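Take your home-built robot outside

By Carmela Arrieta

I have spent three winters building a small wheeled robot called Esteban, first on my kitchen table and then at the shared workshop in Vadovstead, and I want to make a case to everyone who is doing something similar: get the thing out of the door much sooner than you think you should.

A workshop floor is a kind place. A big paved plaza is far less kind, and far more fun.
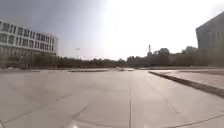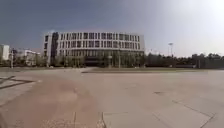 Big pale slabs, long joints, trees at the far side and a lot of glare in the sky.

For months I tuned Esteban's steering along a strip of lino between the lathe and the sink. The strip is 3 metres long. At that length almost any robot looks clever! A small drift to the left never has time to become a large one, and you go home pleased with yourself. Give the same robot 70 metres and the drift is all you can think about. Mine wanted to turn in a great lazy circle, and I learned more about wheel diameters that afternoon than I had in the whole of the autumn before.

Then there is the light. Indoors we have tube lamps that give the same flat glow from breakfast until closing, and I had written all my line-following code under them without giving it a thought. Sunlight moves, it bounces off pale stone, and it swamps a cheap sensor. I ended up making a little hood from a plastic plant pot, which is ugly and which I love – it is still on there.

People at the workshop tell me they will go outdoors once the robot is ready. I understand the feeling (I had a list of 79 jobs to finish first, and I was proud of that list). But most of those jobs were guesses about what might go wrong. I crossed out more than half after my first proper run, and the ones I added in their place were real. Loose battery strap. Wheels too narrow for the gaps between slabs. A stop button I couldn't reach without jogging.

That last one matters, so please sort it out before you go. Fit a big button on top and a second one in your hand, pick a quiet hour, and bring a friend to watch for people while you watch the laptop.

The money side is gentler than you might fear as well. Esteban has cost me 691 pounds so far, and the parts that made it work outside were among the cheapest: softer tyres, the plant pot, a longer strap. The costly motor controller from Kendale, bought to cure a wobble on the lino, made very little difference anywhere.

I'm moving on to gravel in March, on the path down to Bolau, and I expect it to go badly for a while. I can't wait.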